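Sorting the black clothes

August 25, 2021

I finally got to the black clothes. They had been sitting in two bags since May, when I went through everything else, and I kept putting them off. Black things all look the same in a pile. You have to pick each one up to find out what it is.

My rule was the one I used for the rest of the closet. If I wore it in the past year, it stays. If it needs mending and I haven't mended it, it goes. I made an exception for one cardigan from Clukach that is missing a button, and I will probably regret that.

Knits were the slowest part. Ribbed fabric stretches if you hang it, so I fold all of it now. I lay the piece face down, bring the sides in, and fold from the bottom up in thirds. Thin knits slide around and want to unfold themselves. Giving them a good shake first helps, and so does picking them up by the shoulders - if you grab the middle you just get a bundle and have to start over.
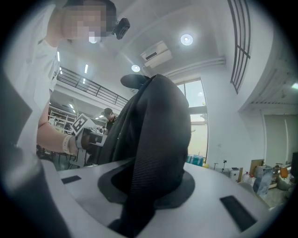
After folding, I stood everything on edge in the drawer so I could see what was there. It holds more that way than it did with stacks. I put the heavier sweaters at the back and the thin ones in front, and I left a gap on the right for whatever is in the wash.

Lint is the other problem. I went through 6 sheets of a sticky roller on one pair of pants. The Fletar brush I bought last winter does a better job on wool, but on cotton it mostly moves the fuzz from one place to another.

I ended up with 5 pieces to give away, all of them washed and in a paper bag by the front door. The socks are still in the other bag. I matched a few pairs and then quit, as two blacks that look alike indoors can be quite different by the window. I'll do those on the weekend in daylight.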